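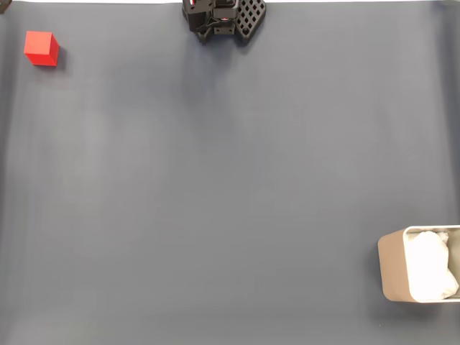 The blue-grey mat, with the red cube and the open tub.

About Kamora

We're a small packing and sorting workshop. Started in August with one bench and a borrowed kettle, now 3 benches and our own kettle. People come to us to learn how to put things away properly. Sounds simple. Takes a while.

Most days it's small stuff. Blocks, tubs, crumpled packing that needs to go back in its container so the next person can find it. We work on plain mats so you can see what's been left out. Bright colours on a dull mat, works every time.

What we do

Short courses for shops and stockrooms, 43 so far. Packing sessions for schools, mornings only. Tidy-up days at your place if you've got the parking.

We also keep a lending shelf, 249 items at the last count, mostly tubs and trays plus the odd set of scales. Borrow for a fortnight, bring it back clean please. Lids too!! We are always short of lids.

Who we are

Todor Vlachou runs the workshop and answers the phone, usualy after lunch. Before this he did nine years in the stockroom at Bennani and still folds paper the way they taught him there. The rest of us are part time.

Our Pomau course is the one people ask for most. Two hours, one mat each, you sort, you pack, you swap places and do it again. Tea included. Wear sleeves you can roll up.

Clotik, our newsletter, goes out when there's news. Sign up at the front desk or ask Todor to add you.

Prices are on the courses page, last changed April 2022. Groups over six, ring first so we can move the benchs.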